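The Patient Hand

The shop in Nomden had sold groceries for longer than most people in town could remember, and when it shut its doors the Cistar people took the lease and kept the bell over the door, so that every morning I still came in to work with a cheerful little ding, as though I'd popped by for milk.

My job was to teach the arm. I had spent my working life teaching eight-year-olds to tie their shoes and share the good scissors, and I suppose somebody at Cistar thought it was near enough the same thing. You took hold of the two handles of the Kobori, which was what we called the controller, and whatever your hand did over here the arm did over there, a beat behind you, like a child copying a dance at a wedding.

We were on groceries that April, fittingly enough. Pick up the thing, carry it to the basket, let it go gently. I had done it 114 times for the little purple box alone, and my wrist had begun to complain in the evenings – my sister said I stirred my tea like someone defusing a bomb. 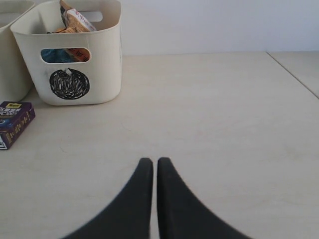 "Why can't you just tell it where everything is?" my sister asked me once, over the washing-up.

"Because next time it'll all be somewhere else," I said, "and it has to have seen enough of my reaching to make a fair guess at its own."

She thought about that while she dried the good platter, and then she said it sounded like our mother teaching us to drive, which I've turned over in my mind a good many times since. Mum never explained a thing. She put her hand over ours on the gearstick and moved it, again and again, up and down the Drendetti road with the paddocks going by, and one afternoon I noticed her hand was back in her lap and I couldn't have told you when she'd taken it away.

So on the morning of demonstration 202 I slowed down. I'd been hurrying, you see, and the arm had been learning my hurry along with everything else, snatching at the packets the way I did when I wanted my lunch. I came down softly over a packet of biscuits, waited, closed the fingers, waited again, and carried it across as if it belonged to somebody I was fond of.

By 212 my tea had gone cold on the windowsill and I didn't much mind. I pressed the switch that gave the arm its own head, let go of both handles and put my hands in my lap. It hung there a moment, thinking or whatever it is they do, and then it started down towards the biscuits, and it wasn't in any hurry at all.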